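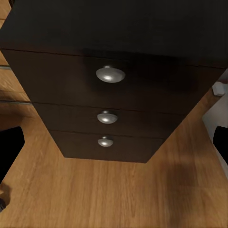 Randi Solberg had signed up for the two o'clock showing because the four o'clock was full. Gremton held its open day every March, and this year the simulator was the big draw. The visitors sat on folding chairs and watched a screen.

"It gets 600 tries at the drawers," said Sverre Strömberg, who ran the desk. "You're looking at number 58."

"How did the other ones go?" Randi asked.

"Badly, at first. Jonatan stopped watching."

Jonatan Hovland raised a hand from the back without looking up from his laptop.

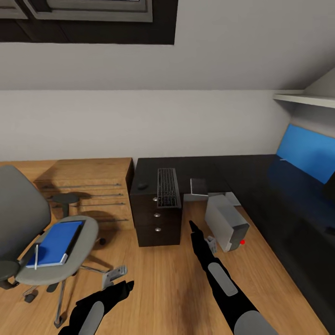
A boy wanted to know if the robot could sit in the chair. Sverre said no - it didn't have the legs for it. The boy's grandmother asked who had left a book there, and Sverre said Signe Myklebust had built the room and put in whatever she liked.

"Does it know the room isn't real?" Randi asked.

Sverre thought about that. "It knows where the knobs are."

She stayed in her seat while the others went out for coffee. He asked if she was waiting for someone.

"No," she said. "I'd like to see 59."

He shrugged and moved his coat so she could sit closer.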